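Course project, second term. Report on the shared cleaning station in the Drurnwood workshop.

## 1. Why we chose this topic

The Drurnwood workshop is used by several courses, and every group is asked to wipe the tables before leaving. In March we noticed that this was often not done. The tables had glue marks and dust, and the cleaning things were kept in three different cupboards. Our project was to make one cleaning station which any student can find and use without asking.

We are a group of four. Two of us worked on the storage and two worked on the bottles and the instructions. This report is mostly about the bottles, as the storage part is handed in separately under the name Skisura.

## 2. What we had at the beginning

The workshop owned several spray bottles, but they were of different ages and most had no label. In one of them we could not say which liquid was inside, so we gave it to the technician. Some triggers were stiff, and one came back very slowly after each press. Students told us that they often took paper and plain water from the sink, and this does not remove glue.

We wrote down what a good bottle should do:

- it can be recognised from the other side of the room
- it holds 500 ml, so that it is not heavy when full
- the nozzle can be closed when the bottle is put away
- the trigger is long enough for more than one finger

The last point was added after we asked 12 students to try the old bottles. Those with small hands preferred a long trigger, and those with large hands did not mind it.

## 3. The cleaning liquid

We used the neutral cleaner which the school already buys, mixed with water as written on the container. We did not test other liquids. One member wanted to try vinegar, but the workshop rules do not allow us to bring our own products, and we think this rule is correct.

Mixing was done at the sink with a measuring jug. We learned to put the water first and the cleaner after. In the other order there was a lot of foam, and the bottle looked full when it was only half full.

## 4. Choosing the colours

Our first idea was white bottles with a large printed label. The labels became soft at the corners after roughly 2 weeks, and the writing was hard to read from a distance. Therefore we decided to use colour. The general cleaner for tables is in turquoise bottles with pink parts, and no other liquid may be put in this type. The glass cleaner stays in its original container.

The pink trigger and nozzle cap are easy to notice against the white walls of a workroom, also when the bottle is standing behind other things - this was the main complaint about the white ones. 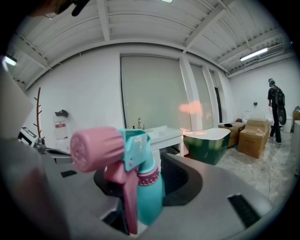

## 5. Results and what is missing

We put 6 bottles in the station and checked them each evening at closing time. All of them were still in the workshop at the end of the trial, but they were not always in their place. The one near the saw was usually left on the window side.

The tables were cleaner in our opinion, but we have no measurement for this, only our notes. A next group could take the same table every evening and compare it properly. They should also find out who will refill the bottles during the holidays - we asked, and there is no answer yet.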